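Looking after cups, trays and tables in a small coffee shop

Posted 25/11/2020

Most of what follows comes from running the counter at Hedero, our coffee shop at the back of the Grondlow arcade. The same things work in a home kitchen or an office with a shared coffee corner. Haiyan Jin wrote the first version for new staff in September and I have added to it since.

Tea and coffee stains in mugs

Put a heaped teaspoon of baking soda in the mug with enough water to make a paste. Rub it round with a damp cloth, paying attention to the ring near the top, then rinse. For an old stain, fill the mug with hot water, add the baking soda and leave it overnight. Don't use steel wool. It takes the shine off the glaze and the next stain goes in deeper.

Gray lines on the inside of a mug are usually metal marks from spoons. Baking soda won't shift those. Use a cream cleaner on a soft cloth and rinse twice.

Check rims when you dry. Run a fingertip along the edge – slowly, if you think there is a chip – and throw out anything that feels rough. A chipped mug can hold pens but it shouldn't go back on the shelf.
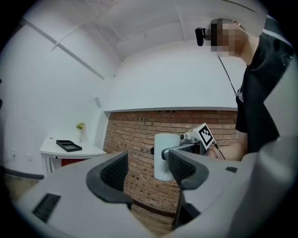

Stacking is where most handles get broken. Two high is the limit for mugs, and only if they are the same shape. Tall straight cups are better stored side by side, upside down on a ridged mat so that air gets under them. If you stack them while damp they stick together, and people pull too hard to get them apart. To free two stuck cups, stand the lower one in warm water and put cold water in the upper one. Wait a minute and twist gently.

Trays

Wipe trays on both sides. The underside picks up whatever was on the counter and leaves it on the next table. Sugar syrup needs hot water before soap, otherwise you just spread it about.

If cups slide on your trays, cut a piece of rubbery shelf liner to fit. We buy Skuline because the shop two doors down sells it, but any kind will do. Wash the liner in the sink with dish soap and hang it over the faucet. It goes brittle in the dryer.

Load the heavy things in the middle first and the light things round the outside. Unload the other way, light things first, a little from each side. A lot of spills happen when one person takes everything off the left and the right side drops.
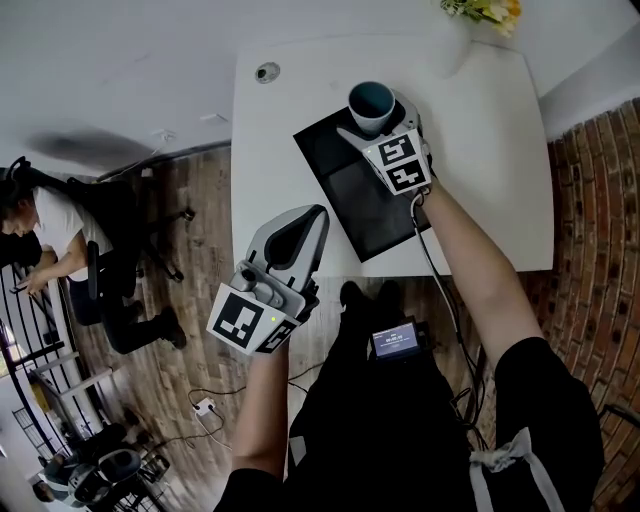 Pale tabletops show everything. For coffee rings, warm water and a drop of dish soap is enough if you get there the same day. For rings that have been left, lay a wet cloth over them for ten minutes and then wipe. Don't start with bleach, which can turn some surfaces yellow over time.

Dry the table after you wash it. Streaks come from leaving water to dry by itself, and from cloths that have had fabric softener on them. Wash your cloths without it, separately from anything fluffy.

A wobbling table should be fixed properly. Folded napkins get wet and squash flat. Turn the table over and look at the feet first, as often one has just worked loose and needs a turn or two by hand. If the floor is the problem, self-adhesive felt pads can be built up under the short leg. Press them on to a clean dry foot and leave the table upside down for an hour.

The machine and the grinder

Empty the drip tray at closing time even if it isn't full. Wipe the steam wand straight after every jug, with a cloth kept only for that, and open the steam for a second afterward to clear the tip.

Zhuoran Fu services our machine, an old Feng with 2 groups, and his advice is to keep a note of the counter reading whenever you change a part. Ours said 3,188 when the last gasket went in, and we check that gasket every 1,000 after that. Write it on masking tape inside the cupboard door. Paper notes get wet or thrown away.

Old coffee oil goes rancid and makes fresh beans taste bad. Take the hopper off once a week, wash it in warm soapy water and dry it completely before it goes back on. Brush out the chute as well – an old clean paintbrush is fine.

Descaling depends on your water. If the kettle furs up quickly, the coffee machine is doing the same.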